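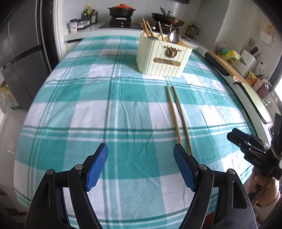 Drokatero Woven Check Tablecloth

Kenza Hajji, July
17 comments

The Drokatero is a cotton tablecloth for everyday use, woven in a wide check of teal, pale aqua and white. It is made for long kitchen and dining tables and comes in two lengths. Both are the same width and have the same hem.

Weltville has sold the Drokatero in plain colours for several years. The check is newer. The yarn is dyed before weaving, so the pattern goes right through the cloth and the reverse looks much the same as the front. Either side can be used as the top.

The cloth is a medium weight. It hangs well at the sides without clips, though on a windy patio you will want them. We sell a set of steel clips under the Tovach name and they fit table tops up to the thickness of a normal kitchen worktop. They do not fit glass tables with a bevelled edge.

Choosing a length

Measure the table top, then add the drop you want at each end. Most people go for a drop about as long as a hand. If you have benches that push right under the table, choose a shorter drop or the cloth will catch on them. For extending tables, measure with the leaf in. The longer cloth can be folded under at one end when the leaf is out, but the fold shows as a ridge and glasses should be kept off it.

Cotton shrinks a little in the first wash. The lengths given on the packet are before washing, so allow for this if your table is close to the limit.

Washing and ironing

Wash at 40 degrees with similar colours. Do not use bleach or a stain remover that contains it. Wash the cloth once before first use. Tumble drying is fine on low, but line drying gives fewer creases. Take it down while it is still slightly damp and iron it then, on the cotton setting, working from the middle out to the hems.

Fold lines from the packet can be stubborn. A damp tea towel between iron and cloth usually shifts them. If you don't iron, lay the cloth on the table straight from the line and smooth it flat by hand - it will not be perfect but it will do for breakfast.

Tea, wine and tomato should be rinsed out in cold water as soon as possible. For candle wax, let it harden, lift off what you can with a blunt knife, then iron the rest out through brown paper. Turmeric does not come out. We have tried.

The cloth is not wipe-clean and has no coating. If you have small children and want something you can wipe down, look at the Joshi range, which is coated on one side. Joshi cloths cannot be ironed or tumble dried.

Stock and delivery

The first run of the check was 700 cloths and it sold out in the spring. The second run is 1000 and is in the warehouse now. Napkins in the same check are due later in the year and will be sold in packs of 2.

Unwashed cloths can be returned in the original packet. Once a cloth has been washed we can only take it back if there is a fault in the weave or the hem. Small slubs in the yarn are normal in this fabric and are not counted as a fault.

Shared 2 times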